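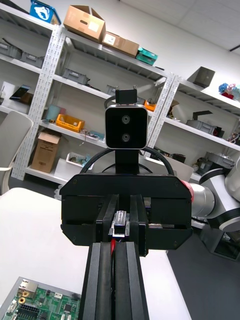
失踪者的亲友在社交平台上发寻人消息，最先该写什么？

先写最后一次确认见到本人的时间和地点，再写联系谁。感想可以往后放，形容词可以不放。

2018年4月14日　讲师：Henrique Calado
阅读时间：4分钟

第三讲　寻人消息与公众关注

一、转发量算什么

本讲沿用Levham的案例。3月，一名年轻租客失联，家人当晚发帖，一夜之间转发3,821次。评论区十分热闹：有人祈祷，有人破案，有人推销门锁。家属逐条读完，整理出87条自称“线索”的留言，其中4条写明了时间和地点，后来都转给了警方。

请注意这几个数字之间的落差。转发让名字传开，名字传开会给办案方一点压力，这是它的用处。至于找人，靠的仍是那4条。上届有同学在作业里把转发量列为“破案进度”，我批了个问号，他回了我一个更大的问号。

课堂讨论用的帖子存档在Plilia，编号809，登录后可看。引用时请隐去家属电话，上学期有人没隐。

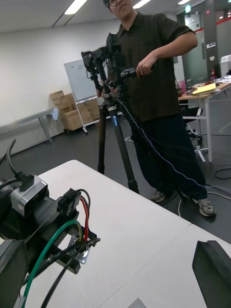
二、失踪者生前或失联前的自述

当事人失联前若发过求助或控诉的帖子，处理时先保存原文，连同发布时间。截图要完整，别只截最惊人的那句。转述时用当事人自己的词，不要替她改得更“得体”。

常见毛病：标题写成悬疑小说；把她当天的穿着写三行，把被指认者的行为写半行；文末问读者“你怎么看”。读者怎么看，他们已经在评论区说过了。

三、课后

读Agbeko社区小报的两篇报道，比较导语各自把谁放在主语位置。八百字以内，超出部分我不读，也不扣分。

本站使用Cookie以改善浏览体验。继续浏览即表示同意。
订阅Skarnutix课程通讯，每月一封。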